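Clirkness Schools Safety Forum
Minutes of the October meeting, held in the library at Inus Road School, 6.30 pm

Present: Imani Lindgren (chair), Vaughn Calloway, Madhu Sisodia, Rochelle Ruiz-Ortega
Apologies: Xiomara Dvorak

1. Minutes of the last meeting
Agreed, with one correction. The visitor badges were ordered for Inus Road only, not for both sites.

2. Counselling service
Madhu reported that the waiting list at the upper school is still growing. The second counsellor starts after half term, two days a week. Rochelle asked whether pupils could refer themselves – at present a form tutor has to sign. Madhu will ask the head and report back.

3. Parent survey
The survey went to 2,082 households and closed with 200 replies. Vaughn thought this too few to rely on. Most comments were about how parents are told when a school is locked down, and several said they had heard from their children first. Imani will circulate the comments with names removed.
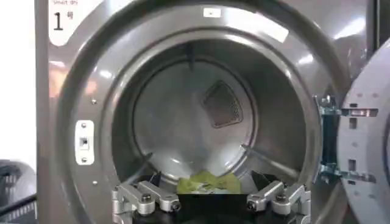 Rochelle suggested a second round on paper, handed out at parents' evening. Agreed. Vaughn to shorten the questions to one side of A4.

4. Lockdown drill
The drill at Inus Road went ahead before morning break. The tannoy could not be heard in the sports hall or the music rooms. Sorensen have quoted 3,000 pounds for extra speakers. Members wanted a second quote before going to governors. Vaughn to arrange.

5. Staff training
85 staff have done the first aid for mental health course. Supply staff are not covered. Xiomara had sent a note asking for this to be put right by spring. Carried forward until she can attend.

6. Any other business
The side gate on Akari Lane is being propped open after school. Imani to write to the site team.

Meeting closed at 7.50 pm. Next meeting in November, same place.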